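Whitlock open day, who else went?

Forum: Home and service robots > Shows, visits and meetups

gravelpit
Posts: 541

Went up to the Whitlock open day in October and figured I'd write it down before I forget. Doors were at 10, parking was in the field behind the loading dock, and the sign-in line took longer than the drive. They had Comow showing the arm hardware in the front hall and the Rirkevley people in the back room running their household tasks in simulation on a big screen. I spent most of my time in the back.

The setup was simple. One operator, one policy, a simulated house, and a list of jobs taped to the desk. You could ask for a job off the list and they would load it. They let you see the wrist view, so you are looking out over the gripper the whole time.

The one I asked for was the cleaning tool. I wanted to see how it handles something long and thin with a soft end. 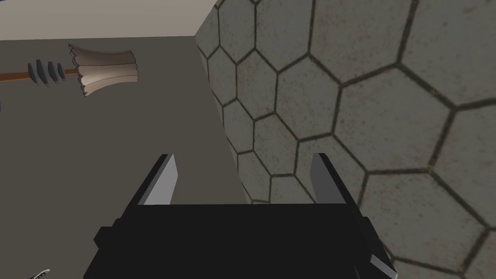 tinsnips_r: I asked for the same job in the afternoon and I don't think it tells you much. A soft head in a simulator is usually a rigid mesh with a nice picture on it. If they had the real arm from the front hall doing this I would have stayed longer.

gravelpit
Posts: 541

I asked the operator about that. He said the head is rigid in their model and they only care about the handle for now. So you're right on that point. I still think it's a fair test of getting the approach angle near a wall, and that's where my own arm at home gives up.

oxbow_lane
Posts: 53

Was Hustevier there? They were on the flyer.

gravelpit
Posts: 541

They had a table with brochures and a bowl of mints. No demo that I saw.

oxbow_lane
Posts: 53

OK, thanks. I was going to drive over mostly for them, so I'm glad I skipped it.

marl_and_chalk
Posts: 443

I was there too, in the 2:30 group. I'll disagree with tinsnips_r a little. Everybody wants to see the metal arm move, but the front hall demo was the same pick and place for the whole hour – block up, block down. The back room at least took requests. A kid asked whether it could open furniture and they loaded that one right up.

The operator paused it with the fingers open on both sides of the handle and talked for a while about how they decide when to close. His answer was that the policy decides and they don't script it. I asked what happens if the fingers are a little off center and he said they randomize the start position, so it sees plenty of that in training.

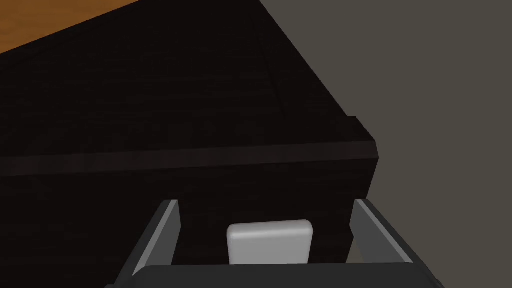 Gripper lined up on the white cabinet handle, fingers still open.

tinsnips_r
Posts: 9

Fine, but did he give you a success rate? I asked twice and got "it depends on the house."

marl_and_chalk
Posts: 443

No number for me either. He said they would put results up on the Rirkevley page and I haven't seen them yet. I would also like to know if they count it as a success when it only gets a grip, or if the thing has to be opened all the way. Those are very different numbers.

gravelpit
Posts: 541

Same question from me. Dark wood like that is a decent test for the vision side, I'll say that much. A white handle makes it easier. I'd like to see dark on dark, like the kitchen at my house.

tinsnips_r
Posts: 9

Rendered wood has no fingerprints and no glare from a window. I have had more trouble from a sunny afternoon than from any handle color. My view is that an open day should show hardware and put the simulator on a laptop in the corner.

oxbow_lane
Posts: 53

That would be a short open day for most of these outfits.

marl_and_chalk
Posts: 443

Comow did say the front hall arm can take the same policy, and that they want to run both side by side next time. I didn't get a date out of them. If somebody is on the Whitlock mailing list, please post when it comes through.

gravelpit
Posts: 541

I signed up at the desk. Will post. Bring boots for the parking field – mine was the third car they had to push out.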